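Ticket: quote from Stesonau doesn't match what we need
Opened by: Ilango Murthy
Copied: Yu-na Ha
Status: **open, waiting on vendor**

**Tuesday, 9:10 am**

OK, starting a ticket for this so it stops living in my inbox! The short version is that we asked Stesonau for replacement finger pads and one spare gripper for the two-arm setup, and the quote that came back is 1270 for a "service bundle" I never asked for. The line we set aside in the July budget was 400. So you can see my problem.

I read the thing twice over coffee and I still can't tell what's in the bundle. There's a part number for pads, another one that might be the linkage, and then a big lump called "support items" with no breakdown at all. I wrote back and asked them to split it up.

**10:45 am**

Got a reply, very friendly, and it answers a different question. They want to know if we have the long or the short pads. (I didn't know there was a long and a short!) Yu-na thinks ours are the short ones, but she's going from memory and I'd like to measure before we buy anything that can't go back. Their returns page says opened packs stay with you.

Things I've checked so far:

- The old order from Riswood. It lists the pads as a pack of 4, no length given. No help.
- The drawer under the bench. Found an empty bag with half a label on it - the half without the length, naturally.
- The spare parts sheet. It says "see manual," and the manual says to contact your supplier. Around we go.

**1:20 pm**

Yu-na came by and we talked about whether we should be buying a whole spare gripper in the first place. Her point is that the pads wear and the rest mostly doesn't, so a stack of pads gets us further for the money. My point is that if a bracket goes, we're down an arm while we wait for shipping, and shipping last time took 5 weeks. We didn't settle it. I'm leaning her way for this quarter and moving the gripper to next year's plan, but I want the real price for each before I give in!

Also asked Subramaniam for a second quote. They don't stock the green-edged kind, though they say theirs fit. I've heard "they fit" before, so I asked for a drawing.

**2:35 pm**

For whoever picks this up from me, these are from the pencil and paper session. Look at the second one for the pads, and note the green strip down the inner side of each finger, as that's the part I need Stesonau to match.
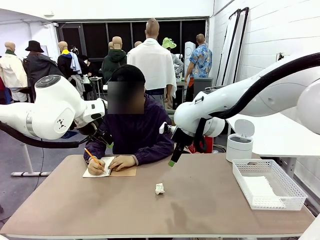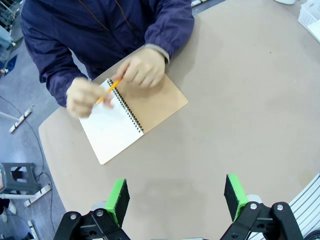 Clornstead Equipment Notes, Issue 5, p. 4

**3:50 pm**

Sent Stesonau the close view and asked them to name the pad from it. I also asked, again, for the bundle to be broken into separate lines, and this time I typed up a little table for them to fill in (maybe that's pushy, but it worked on Riswood).

While I was at it I added paper, pencils and notebooks to the regular supplies list. They've been coming out of the equipment line and it makes the totals a mess. Small stuff, but when the whole line is 400 I'd like it all going to parts.

**4:30 pm**

Stesonau says their parts desk will get back to me with the pad length and a per-item price. No purchase order until I have both. Yu-na has the login for the ordering page if the answer comes in while I'm out - please don't click accept on the 1270 one, it's still sitting there at the top with a big friendly button.

Next steps:

- [ ] Measure one pad, me, before the arms get used again
- [ ] Drawing from Subramaniam
- [ ] Split quote from Stesonau
- [ ] Move the spare gripper to next year's plan, if Yu-na and I agree

Leaving this open.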